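Counter Storage in a Small Shared Kitchen
Project report, Household Systems Design
Gerardo Caputo
Submitted 9/16/21

1. Purpose

The project examined how loose items on a kitchen counter can be grouped so that the work area stays usable. The kitchen is in the Rinham building and has one main run of counter with a marble pattern. Appliances, food, and small containers all share that surface. Cabinet storage was outside the scope.

2. Method

Items were divided by how they are used: food on a plate, paper packets, cooking tools, and appliances with a fixed position. Appliances stayed on the counter in every layout. The remaining items could be moved between the bamboo tray, the cutting board, the wooden box, and the pot. Plush fruit was used for some layouts.

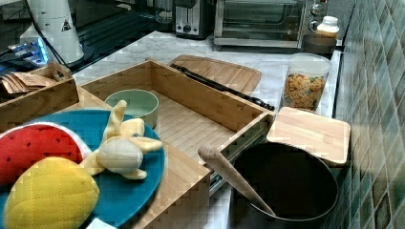 The footprint of each container was measured with a tape and entered in a table by hand. The table also recorded whether a container had to be lifted before another could be reached. A lift was entered as one move, and sliding an item was entered as half a move. The combined footprint of the movable containers, laid flat with no stacking, came to 1551 square inches. The low-stack layout reduced this to 1582 minus 547, or 1035 square inches, where 1582 includes the clearance allowance and 547 is the area recovered by stacking.

3. Stacking

Two rules were set before the layouts were tried. A plate may rest on a container only if the container has a level top or rim. Packets must stand on edge in their own box so that they can be pulled out singly. The small green bowl was kept inside a larger container because it is easily pushed off a bare counter. 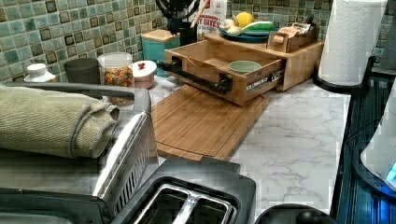 Height was the limiting factor in the stacked layouts. A plate on top of an organizer keeps produce visible but has to be moved before the organizer can be shifted. Putting the organizer on the cutting board also takes the board out of service. For a cook who chops daily, this cost is larger than the space gained.

4. Results

Of 112 recorded retrievals, the packet box needed the fewest moves in all layouts. The cutting board needed the most whenever anything was stored on it. Tools kept upright in a crock were quicker to reach than tools laid across the board.

5. Limits

All retrievals were done by one person. The February trial used a different tray and was left out of the table. The clearance allowance was taken from class notes and was not tested against the appliances.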